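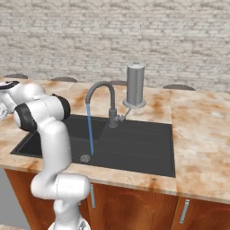

June 27, 2021

Follen sink task, entry for the team log. Spent most of the session on the faucet stage of the club project, since the August demo depends on it. The kitchen in the simulator is the Resance one again, same sink with the ridged drainboard on the right. The water is drawn as a thin blue stream that comes down next to the drain, and the lever sits at the base of the faucet, angled up to the right. That angle matters for us. The arm reaches in from the left, so a straight path to the lever runs close to the gooseneck, and the old script clipped it on a lot of runs.

Changed the approach so the wrist goes up and over first, then drops toward the lever from the right. Ran 50 episodes with the old path and 50 with the new one, same seeds. Old path: 32 finished. New path: 33. So no real gain on success, but the faucet collisions are mostly gone from the log. What fails now is the last bit, where the fingers close early and slide off the end of the lever.

Saimi Heinonen looked at the failed runs and thinks the target point is set too far out along the lever. She wants it moved in toward the pivot. I think the gripper is also closing before the arm has settled. We'll try her change first and leave the timing alone, or we won't know which one did it.

Other notes:

Episode limit is 2,000 steps. Two of the failures were plain timeouts with the arm still moving. Not raising the limit yet.

Success check only reads the lever joint. The water is just drawn in when the joint passes the threshold, so don't use it to judge how far the lever has turned.

Vurkow config file still has the old joint names. Georgiou has the fixed copy – use that one, and delete the other before somebody loads it by mistake.

Saved the seeds and both scripts in the shared folder under "faucet, over the top."

Next: move the target point, rerun the same 50, then look at finger timing. Saimi has the workstation first, I get it after her.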